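Filed under: Robot Learning / Demonstration Methods / Household Tasks

3. Collecting the wiping demonstrations

We wanted cleaning tasks that most people can do half asleep and that a robot arm still makes a mess of. Wiping furniture fit that pretty well. We recorded two flavors of demonstration for the Skenell set: bare-handed ones, where a person just does the job with a camera at head height, and remote ones, where the same person drives the arms from our Gresteo console. Figure 2 covers the bare-handed kind. 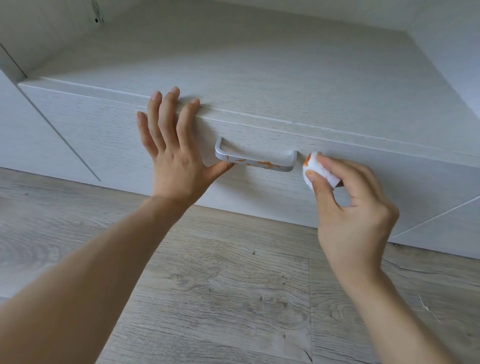
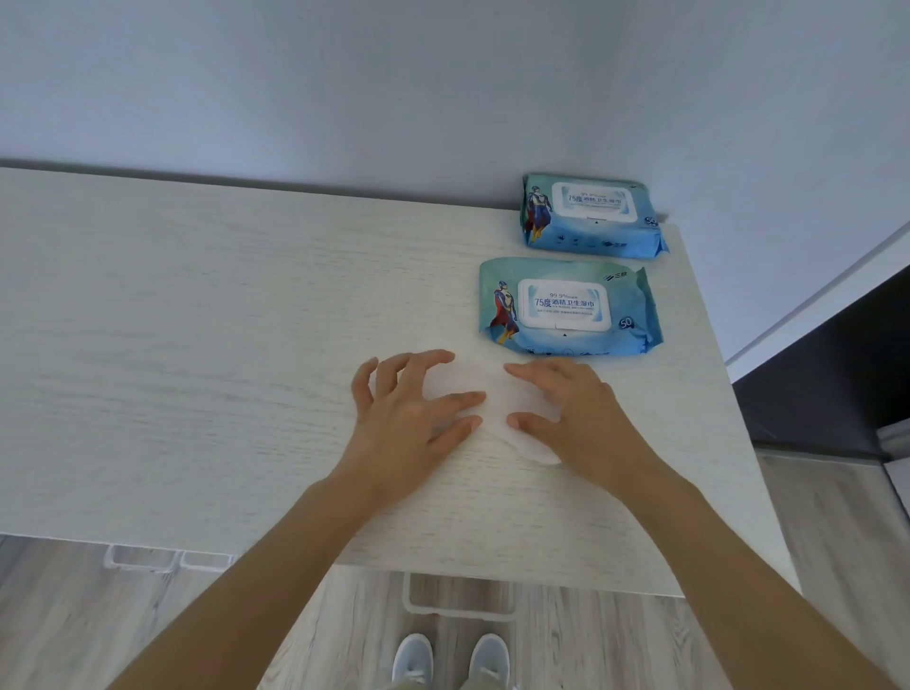
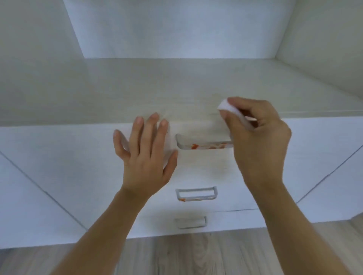 Figure 2. Bare-handed wiping on pale wood-grain furniture. First and third: sponge work at a drawer handle with orange residue on it. Second: a wipe held down on a desktop.

I'll start with the part I got wrong, which was the second hand. When I wrote the first task sheet I only cared about the hand doing the wiping (the other one was just along for the ride, I figured), and our early action labels covered one arm and ignored the other completely. Then I sat down with the recordings and felt a bit silly! In both of the handle views the left hand is flat on the drawer front, fingers spread, while the right one works with the sponge, and a policy that never learns that brace is missing half the skill. Drawers move when you push on them off-center. So we went back and relabeled everything with both wrists, plus a contact flag for each palm, and that took most of January.

The desk clips are a different animal. With both hands down on one sheet there isn't a bracing hand and a working hand anymore, and our labelers kept asking me which one to call "active." I went back and forth on this and finally let them mark both. It makes the label format uglier, but the Grarnow loader handles it fine and I've stopped apologizing for it.

In total we kept 500 bare-handed clips and 100 remote ones. The lopsided split is deliberate. A bare-handed clip costs us almost nothing to record, and the remote ones are slow going, even with a practiced operator, so we used the cheap data to teach the general shape of the motion and saved the console time for fine-tuning. We threw out 61 remote attempts before settling on the 100, mostly for dropped sponges and for stretches where the operator sat still and thought about what to do next. (I have a lot of sympathy. Pressing on something you can't feel is hard.)

The handles gave us the most trouble on the console. Wiping a flat surface is forgiving, and you can be a little high or a little low and the arm's compliance soaks it up. A bar that stands off the drawer is another story, with the posts to get around and very little room behind the grip. Operators told us they'd rather do ten desks than one handle. We ended up adding a slow mode that scales hand motion down by a factor of 4 once the gripper gets close to the furniture, and people started using it without being told to.

We also tried replaying the bare-handed wrist paths straight onto the arms, following the De Bruijn retargeting scheme with our own limits on joint speed. On the desk this gave usable motion right away. On the handles it mostly didn't, and the reason was finger thickness: a person can tuck a sponge corner in beside a post with a fingertip, and our gripper pads are just too fat for that. For those clips we kept the approach path and the bracing pose, and let the remote demonstrations supply the last bit of contact. Section 4 goes through how the two sources get mixed during training and what happens when you leave the brace labels out.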